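Visit report: Zultmont water treatment works, Midville

The works opens its gates to the public once a year, in April. I went on the morning tour, which starts at the intake and follows the water downhill to the pump hall. The site supplies Midville and the villages on the Mak side of the valley. Visitors sign in at the weighbridge, collect a hard hat and are walked up the service road in one group.

Raw water comes from the river Feva through two screened inlets. The coarse screens are raked on a timer and the fine screens are backwashed when the level difference across them passes a set point. Turbidity is read just behind the screens. After heavy rain the operators close the inlets and draw on the storage pond for as long as they can. 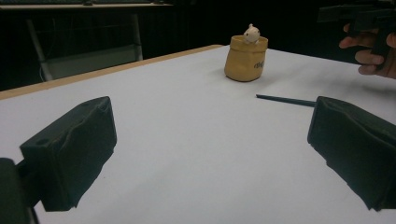 Ming-te Yau

Coagulant is dosed ahead of a static mixer, and the water then passes through three flocculation tanks with slow paddles. The paddle speed drops from tank to tank so that the floc is not broken up as it grows. From the walkway the difference is easy to see: fine haze in the first tank, flakes in the third. Sludge from the clarifiers is thickened on site and taken away by truck.

The filter hall was the longest stop. There are six rapid gravity filters, sand over gravel, with air scour followed by a water wash. We were shown one wash from start to finish. The air comes on first and the surface boils evenly if the nozzles are clear – a dead patch means a blocked nozzle or a cracked lateral. Filter 4 had its floor relaid last winter, and 2,451 nozzles were replaced in the process. Wash water is settled and returned to the inlet.

Disinfection is by chlorine with a contact tank downstream. The tank is baffled to prevent short-circuiting, and residual is measured at the outlet by two instruments on separate sample lines. If they disagree by more than the allowed margin, an alarm goes to the control room. The guide would not give the margin. 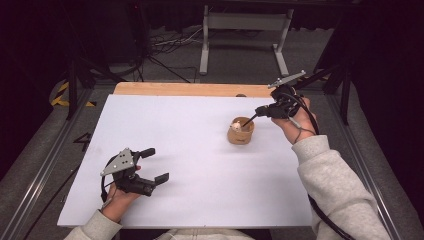 Small cup with a white object inside, on a white board.

The last stop was the pump hall. Three pumps lift the water through a 600 mm main to the hilltop reservoir, two on duty and one on standby. The oldest has run 2,000 hours since its last bearing change and is due for vibration checks this summer. The hall is loud even with one set stopped, and ear protection is handed out at the door.

Practical notes: the route includes 369 steps, mostly open steel grating, so flat shoes are needed. Parking is by the lower gate. The tour runs two hours, and questions about tariffs are referred to the billing office in Midville.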